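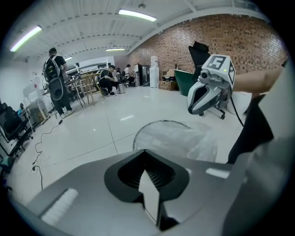 About Pastach

Pastach is a small workshop in Stundville. We set up, look after and repair hand-held grippers, the kind that a person carries in the hand to record how a task is done. Our customers are laboratories and small factories, and at present we take care of 289 units for them.

How we set up a pair

Every new pair stays on our bench for 2 working days. First we check that the jaws close evenly and the pads are well glued. Then we clean the lens, fix the marker blocks, and measure each marker again, as a marker which is a little bent gives wrong positions later. After this, one of our technicians walks with the pair through the room and makes 11 short recordings. If one of them loses the tracking, we begin again from the markers.

Repairs

The most frequent repair is the cable, then the worn pads. We keep both in stock, together with the jaws for the Onuoha model. Please send the grippers with their cables and do not remove the markers before shipping, even if they are scratched.

Our second room, in Pilbridge, opened in July and accepts parcels until 4 p.m. Visitors are welcome there also, but please write to us before coming.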